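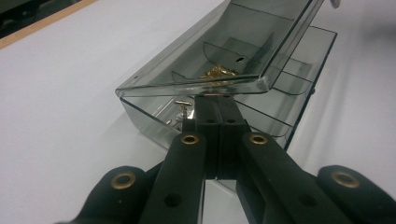
4.2 Does tidier storage save time?

The claim that sorting small items into compartments saves time is repeated in most household advice, and the Serndale survey is usually cited in support. We are not convinced. Serndale asked people how much time they thought they saved, which is a different thing from time saved, and 1,410 of its 1,573 replies came from people who had recently bought storage of some kind. Someone who has just paid for a box is a poor judge of whether it was needed.

Van Beek's reanalysis for the Ollitz group drops the recent buyers, and most of the effect goes with them. What is left could easily be explained by household size, which Serndale did not record.

Figure 3. A smoky-grey plastic organiser box on a white tabletop.

The Mnguni diaries are better evidence, as entries were made on the day. Even so, they leave out the hours spent sorting in January, when many of the households had their yearly clear-out. Until those hours are set against the minutes gained later, we see no grounds for the savings quoted in the Sketmont guide, and we do not use them in section 5.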